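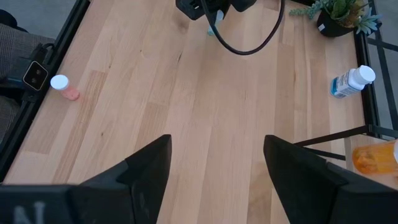
Pale wood planks with a scatter of small knots.

Review: Vurura home carbon monitor

The Vurura is a plug-in meter that reads your household electricity use and turns it into a daily carbon figure. I have had one running in a two-bedroom terrace in Pindthorpe since August. It cost me £85 from Skekevier, who also sell the clamp sensor you need if your fuse box is an older type.

Setting up took 13 minutes, most of it spent on the wifi password. The display is clear and can be read from across the kitchen. It shows use now, use today and an estimate for the month.

The carbon figure depends on how clean the grid is at the time, so the same wash costs more on a still evening than on a windy afternoon. I moved the dishwasher to after 11pm and the monthly estimate dropped a little. My last full month came to 294 kWh – almost the same as my bill.

There are faults. It ignores gas completely, and in my house gas is the larger share of emissions. The app logged me out 3 times. The printed guide is thin, and the tips on flying and diet are the sort you get in any climate leaflet.

Worth buying if your heating is electric. With a gas boiler I would put the money towards loft insulation first.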